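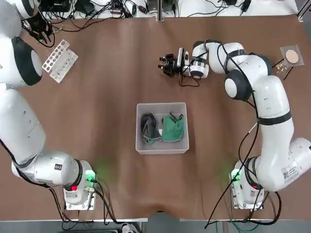 4.3 Double grasps in the cloth task

So, the failure that ate most of our May was the double grasp. We ran the cloth-picking policy for 50 trials on the Rirnus setup, with soft cloths in a low plastic bin, and in 20 of them the fingers closed on more fabric than we wanted. I'd blamed the Gronder depth filter (I was pretty sure of myself, too!), but swapping it out only fixed 4 of those. 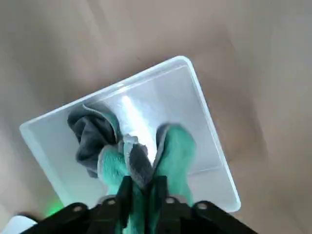 Figure 3. Gripper closed on fabric inside the bin.

What really hurt was the force check. It treats any resistance between the fingers as a good grasp, so a thick wad of cloth passes just as easily as a single fold, and the arm goes ahead with the lift. We now compare finger gap against a per-cloth limit and reopen if it's too wide.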